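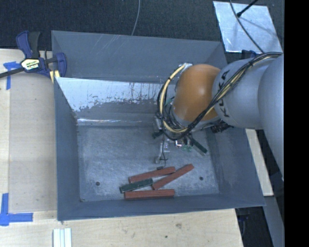

Slide 1. Title, and hello

Thanks for having me! I'm Asif Butt, I work on grasping, and for the next little while I want to talk about blocks in a bin. Plain rectangular blocks. I know how that sounds after the walking robots this morning, but stay with me, I think there's a lovely result in here.

(Leave the title slide up while people sit down. Don't start until the door is shut.)

Slide 2. The question

When an arm picks a part out of a bin and drops the part on the way up, what do we learn from it? In most setups, very little. The attempt gets a zero, the zero goes into the pile with all the other zeros, and the training code treats a near miss exactly like a grab at empty air.

That always bothered me. A person fumbling for keys at the bottom of a bag learns a lot from a fumble. You feel the keys slide, you know which way they slid, and your next try is better. We wanted the arm to have a bit of that.

Slide 3. The setup

Point at the arm: KUKA, with our own gripper and a lot of cable hanging off the wrist. Gray bin with sloping sides, clamped at the back corner. Red blocks and a green one, lying close together toward the front of the bin.

Spend a moment on how they lie. One of the red ones sits at a steep diagonal to its neighbors, and the green one is between two of the reds. If you want the green block, where do the fingers go? Ask the room, wait for an answer. Somebody usually says "move a red one first," and that is the whole talk in one sentence, so thank them warmly.

The walls matter too. A block near the front wall has one side where a finger may not fit at all, and simple grasp planners hate that.

Slide 4. The method, which we call Paracha

Okay, the fun part. Every attempt gets a score, and the score has two pieces.

First piece: did the block leave the bin? Yes or no, same as everybody.

Second piece: is the bin easier now than it was before? We take a view of the blocks before the attempt and another one after, run the same grasp finder on both, and compare how good the best available grasp is. If a failed grasp happened to nudge a block away from the wall, the attempt earns credit. If it jammed two blocks together, it loses some.

(Slow down here. In the practice run I rushed this and Denton had to ask me to go back.)

So a miss can be a good miss! We never wrote a push motion. There is no "push" button anywhere in the code. The policy only knows how to go down, close and come up, and whatever pushing it does, it found by itself.

Slide 5. Results

We ran 100 bins with the old scoring and 100 with the new one, with starting layouts matched in pairs. A bin counts as cleared if every block is out within 7 attempts.

Old scoring: 69 cleared. New scoring: 94 cleared, so 6 left over.

I still grin when I read that out. Same arm, same gripper, same camera, same network. The only thing that changed is what we told it about its own mistakes.

Slide 6. The 6 that didn't work

Don't skip this one even if time is short. All 6 were wall cases, with a block flat along the side and a second one tight against it. The arm kept going for the near block, got it a little way up, and lost it. I have a guess about finger thickness and no proof yet. If you have seen this on your own rig, please come find me at the break, I really want to compare.

Also say plainly: these are all the same shape of block. I don't know what happens with bags or bottles, and I'd be making it up if I told you.

Slide 7. Something we got wrong

In January we scored the "after" view too early, while blocks were still rocking. The policy happily learned to leave things wobbling, since a tipped-up block looks like an easy grasp for a split second. Took us far too long to spot. We now wait for two matching views in a row before scoring.

(This gets a laugh. Let it.)

Slide 8. What's next

Mixed shapes first. Then a second bin with steeper sides, which Bultier is setting up. And the scoring code will go out under the name Fodex, with the paired layouts, so you can put your own arm on the same starting bins.

Slide 9. Questions

Likely ones:

Does it cost time? A little, for the extra view after each try. It takes fewer tries per bin, so a full run comes out shorter.

Do you need the same arm? I don't see why you would, but we've only run it on this one.

Could the credit be gamed? Yes, see slide 7! Ask me for the other two stories if there's time.

Leave the contact slide up until the next speaker plugs in.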